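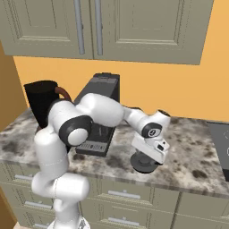

Coffee machine on a marble countertop, with a white robotic arm in front.

About Tully & Hasdale

We plan road trips for people who don't trust travel websites. We don't trust them much either, and we run one.

Wanpen Thaweesak started the company after a week on the coast in which every "hidden gem" had a tour bus parked outside it. The hotel was advertised as steps from the beach. She counted them. There were 300, and the last stretch was a flight of stairs behind a car wash.

So we're suspicious by trade. If a diner claims the best pie in the state, we order the pie. If a motel says it was recently updated, we ask what year. We keep 53 routes on our books at the moment, all of them driven by one of us, start to finish, in an ordinary car. Two more are waiting on a second look. The Temura loop was going to be one of them until we drove it in September and spent most of an afternoon behind gravel trucks. It may come back. We're not holding our breath.

What you get from us is a route, a list of places to sleep and eat, and our notes on each one, including the gripes. Stevier has a lovely old main street and almost nowhere to get dinner after eight. We still send people there - we just tell them to eat first.

We don't take free rooms or free meals. Plenty of travel companies say that, and you're welcome to doubt it coming from us too. Ask and we'll send you the receipt for any place we recommend.

We won't promise you the trip of a lifetime. We don't know what that means, and a 15-minute phone call isn't enough to find out. It's enough to learn how long you can stand to be in a car, whether you need coffee before you can speak, and who in your party gets a vote.

The office is in Hasdale, upstairs from the shoe repair. Call before you come by, as we're often out on the road.

Page last updated Thu 30 August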